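Section 4. Setting and clearing the Tisarum folding table

Read this section before you put food on the table for the first time. The Tisarum leaflet that comes in the box covers assembly and stops there. It also says the white top "wipes clean in one pass", a claim we would take with a grain of salt. Curry, beetroot and red felt pen all need more than one pass, and on an older top they may need more than you have patience for.

4.1 Before you start

Check that both leg locks are down. A lock that looks down may not be. Push on it with your thumb until it stops moving.

You will need:
a bowl of warm water
plain dish soap
a soft cloth or sponge
a dry tea towel
your plates, cups and cutlery

You don't need the Grolla surface spray sold alongside the table. It smells pleasant, and soap and water do the same job for less money.

4.2 Wiping the top

1. Brush crumbs into your hand or a dustpan. Don't sweep them toward the centre join, where they stay put until someone folds the table.

2. Wet the cloth and wring it out hard. The top can take a damp cloth. The join can't take a puddle.

3. Wipe from the middle outward, finishing at the edges.

4. Dry the top with the tea towel. The leaflet suggests letting it air dry, which leaves marks if your tap water is hard.

5. Leave stubborn spots under a damp cloth for 9 minutes, then wipe again.

Caution: Do not use scouring pads, powder cleansers or bleach. The leaflet allows "mild abrasives" without saying what those are, and a top that has lost its finish picks up every colour you put on it.

4.3 Setting out plates

The table is sold as seating four. It does seat four, provided all of them eat from side plates and nobody wants a serving dish. For dinner plates, plan on three places and use the fourth side for the food.

1. Put the serving dish down first, on a mat, clear of the centre join.

2. Set each plate well in from the edge. The top flexes a little when someone leans on it, and a light plate will slide.

3. Put cups on the far side of the plate from any child.

4. Press down gently on each corner. If anything rattles, go back to 4.1 and check the locks.

Note on plastic plates: Coloured plastic plates, the Ikska sort and others like them, are a sensible match for this table. They are light and won't chip the top if dropped. "Unbreakable" is another matter. Ours have survived plenty of falls onto lino, and we haven't tested them on concrete. Check the underside for rough moulding marks before you slide one along a glossy surface, and rub down any burr with a nail file.

Caution: Hot pots and baking trays must never go straight onto the top, however briefly. The heat rating printed on the carton doesn't say how long it was tested for. Use a thick mat or a board.

4.4 Clearing away

1. Take knives and glasses first, then cups, then plates.

2. Scrape leftovers at the bin and not over the table.

3. Stack plates of the same size together. Mixed stacks lean, and the small ones wedge inside the large ones. 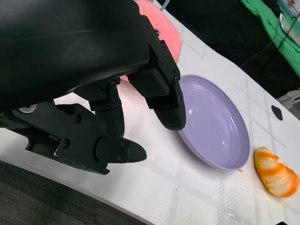 4. Don't leave a wet cloth or sponge sitting on the top overnight. Dyed cloths can bleed, and on a white surface even a faint ring of colour shows. Wash any new coloured cloth on its own before you use it here.

5. Wash plastic plates in warm water with a soft cloth. Many are marked dishwasher safe. If you want to believe that, use the top rack and skip the heated dry.

6. Wait until the top is fully dry before folding. Damp trapped in the join will smell, and the foam strip along it comes away sooner.

4.5 If the top is already stained

Mix baking soda and water to a thin paste, dab it on with a fingertip and leave it until it dries. Lift it off with a damp cloth, without scrubbing. Try an underside corner first. This method has worked for us on tea and tomato, and did very little for ink.

The Tokgöz stain eraser is often recommended for white tabletops. It is a fine abrasive, whatever the packet calls it, so the caution in 4.2 applies.

For wobbly legs and stuck locks, go to Section 5.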